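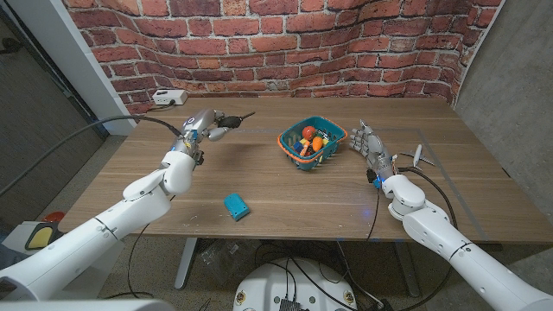 Figure 3. Tabletop play area with toy basket. A teal block and a small white airplane rest outside the basket.

Filed under: Home Environments / Working Papers

4.2 Open containers and the tabletop as a storage surface

The second part of the study considered how toys are kept when the main play surface is a table and no shelving is within a child's reach. Households in the Jaltville sample were asked to use a single open basket for small toys and to continue their usual routines in all other respects. No instructions were given on how often the table should be cleared or which toys belonged in the basket.

Figure 3 shows an arrangement of the type coded as "partly stored." The basket stands near the center-back of the wooden tabletop and holds several toys of mixed kinds, among them a red ball, an orange egg-shaped toy and a small blue block. A rectangular block and a toy airplane lie on the table itself. Under the coding rules set out in Section 3, any item resting on the surface outside the container was recorded as unstored, whatever its distance from the basket.

Two features of the container are relevant to the analysis. The first is the slotted side, which allows some of the contents to be seen without emptying the basket. Parents interviewed by Özkan reported fewer requests for help in finding a toy when the sides were slotted than when they were solid. The second is the contrasting rim. It was included in the selection criteria following the earlier work of Tak, who proposed that a clearly marked opening helps younger children direct objects into a container. The present data neither confirm nor exclude this effect.

Toys with projecting parts were treated as a separate class. Wings, handles and long tails take up space in a basket out of proportion to the size of the toy, and children in 7 of the 22 households left such items on the table even when the basket had room for them. Blocks were also left out in many sessions, although interviews suggest a different cause. Several parents described a block as something that could stay on the table between one activity and the next, while balls were put away early to keep them from rolling off.

The color of the container was not controlled. Where a toy and the basket were close in color, coders were instructed to record the position of the toy only after a second reading. Disagreements were settled by Ro-un Tak and Şükran Özkan jointly, and the affected records are marked in the supplementary tables.

We use cookies to remember your reading preferences. Accept | Manage settings

Contact the editorial office | Back to top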